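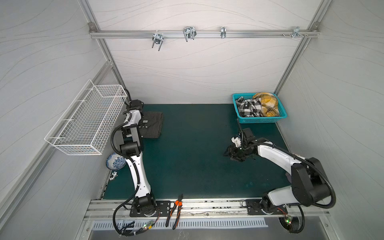

I have been meaning to write about bowls for months now, and by bowls I mean the blue-and-white kind, the ones that turn up in thrift stores and church sales and the backs of other people's cupboards. I own far too many of them. My grandmother ate her soup out of one every day I knew her, and I suppose that is where it started, although hers was much plainer than the ones I bring home. What gets me is the painting. Take that porcelain one lying tipped over on its side, with all those cobalt flowers on the white glaze. A bowl set down the normal way keeps half its pattern to itself, and you walk by it for years without really looking. Tip it over and suddenly there's a whole garden going on. I could happily lose an afternoon to it, with a cup of tea going cold next to me.

Anyway, the reason all of this is on my mind is that July has been my month for sorting out the dish shelves, and dish shelves, in a small home, lead to everything else. I started on a Wednesday after supper, thinking I'd be done by bedtime (ha!), and I am writing this with two stacks of saucers still on the ironing board.

My trouble is that I had been stacking everything. Big bowls at the bottom, little ones on top, and then the cereal bowls we use every day shoved in wherever there was a gap. It looked tidy enough with the door closed. But every time I wanted one from the middle I had to lift out the whole tower, and last winter I chipped the rim of a rice bowl my friend Vesela gave me, and I still feel a pang when I see it. She was very nice about it. She said a chip gives you a place to put your thumb.

So this time I took Vesela's advice and looked at the walls. She has a tiny galley kitchen and hangs up practically everything she owns – ladles, strainers, a little wire basket for garlic, even the dustpan. I've always been a shelf person, myself. I like a shelf, I like lining a shelf with paper, and I grew up in a house where nails in the wall were a matter for long discussion. But a rail with a few hooks on it takes up no counter at all, and a white wire basket on the side wall is about as close as you can get to a shelf without the dust. The crumbs fall right through, for one thing. I put tea towels in mine, rolled up, and the lemons went in there too until I found they were leaving marks on the towels.

I bought my rail from Sturkar, which is a hardware place two towns over where the man at the counter will cut things to length for you if you bring the measurements written down. I had mine on the back of an envelope and had left the envelope at home, of course. He was patient. I drove back, I drove there again, and on the second trip I also came away with a bag of hooks in all different shapes, because I could not decide and they were in a bin together. I'm glad now that they don't match. The wide ones with two prongs are good for anything with a handle, and the skinny ones hold the measuring cups and my one good pair of kitchen scissors.

Bowls don't hang, though, and that was the part I hadn't thought through. I ended up giving the painted ones the long shelf by the window, side by side, with the best of them propped up on plate stands so the pattern faces out. The everyday bowls got the cupboard all to themselves. There's a folded dishcloth between each of the porcelain ones that still has to be stacked, and I've put the chipped rice bowl at the front where I can reach it, because I do use it, chip and all. It's a good size for blueberries.

My neighbor Igor came by to return a casserole dish in the middle of this and stood there for a while holding it, looking for somewhere to set it down. There was nowhere. He held it through an entire cup of coffee, poor man, and then took it home with him again, so at some point I'll need to go and get it.

If you have a collection of your own, I would love to hear how you keep it, especially if you've found a way to stop plate stands from creeping toward the edge. Mine seem to walk a little every time the dishwasher runs. I've tried a strip of that rubbery drawer liner underneath and it helps, but it's an ugly shade of beige and you can see it from the table. I'm going back to Sturkar this week for another four hooks, and I'll ask if they carry it in white.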